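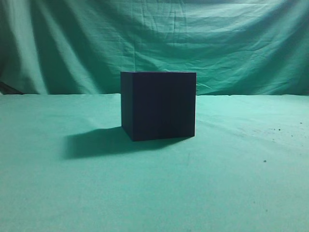 Gripper reports a hold with nothing in it
Forum: Grippers and end effectors

fennel_drive
Fault with our Halar gripper, bench cell, one cube at a time on a cloth. In roughly 300 cycles the controller said "object held" 14 times when the fingers had closed on nothing. The arm then carries on to the drop point as if all is well. Firmware is the May release. Wrist camera stills below.
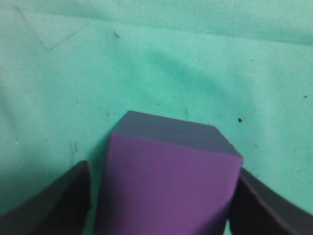
Cube between the fingers.

First thing I tried was a new cable. No change.

mossop
What is your width threshold? The Halar decides on finger position only. If zero has drifted by a hair, fully shut looks like a very thin object.

fennel_drive
Threshold is the default, 40 counts. I re-zeroed on Monday. Still got two false holds that afternoon. Closed fingers look like this to me:
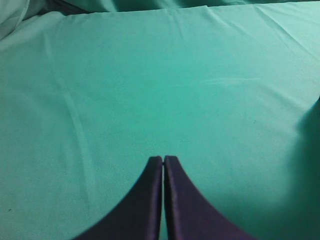
Nothing held, thin gap between the fingers.

tinplate
Then your zero is wrong. They should meet.

mossop
Not necessarily. Fingers like those might never meet flat along the whole length. I would log the raw count on every close before blaming the zero.

tinplate
Disagree. A gap is a gap. We had the same on a Fomness unit and shimming the left finger cured it. Software won't fix a mechanical fault.

fennel_drive
Logged it. Worst empty close was 43 counts, so it is over the threshold. Cube closes are all far above that, the highest being 1,029. I could raise the limit but I don't like masking it.

tinplate
So it is mechanical. Told you.

kettle_hz
Whatever the cause, please don't run it unattended. The Kristiansen cell next to ours dropped a part on someone's foot after a bad hold signal. Put a second check in before the lift.

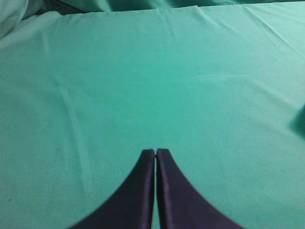

dullar_bench
Moderator, Dullar user group

Moving this to Faults, 13/07/2018. Please attach the full log and not just the worst value. Both of you may be right: a small gap at the tips and a threshold set too low will give the same signal. Measure the gap with feeler gauges at the tip and at the base, and post both readings.

fennel_drive
Will do. Cell is switched off until then. Does anyone have the torque figure for the finger screws?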